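Building Technology 2
Handout 5: Entrance halls in small apartment buildings

Read this before the August site visit to the Flilwood block. Bring a tape measure and the section drawing you made last week.
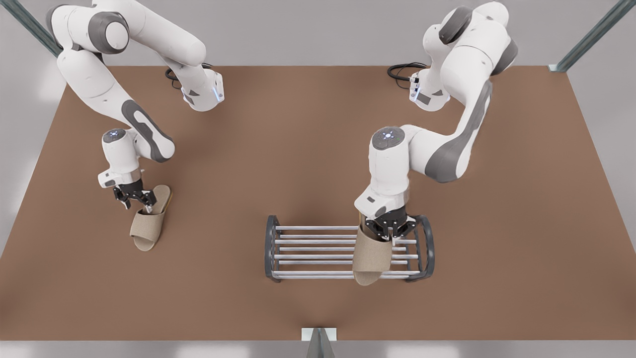
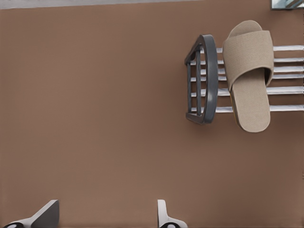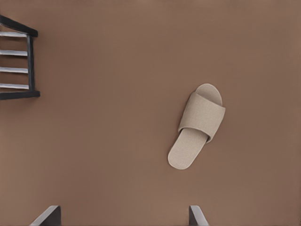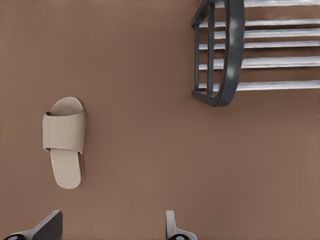

The entrance hall has to handle people, mail, deliveries and weather in a small floor area. Start with the door. Draw its full swing on the plan, then draw the route from the door to the stair. If the two overlap, move the door or change its hand.

Floor finish. The mat well at Flilwood is 30 mm deep and drains to the outside. The one at Rennie Court has no drain, and the screed next to it was replaced after 5 years. Compare the two details and note where the waterproof layer stops.

Walls. Show a hard-wearing base at least 300 mm high. Cestia House used painted plaster down to the floor. Killa used tile. Look at the corners first.

Light. Mark the switch positions and any window that opens. A hall with no daylight needs a separate note on your sheet.

For the next class:
Plan and one section at 1:20
Detail of the threshold at 1:5
A short paragraph on cleaning and upkeep

Hand in paper copies. Late sheets go in the box outside the studio.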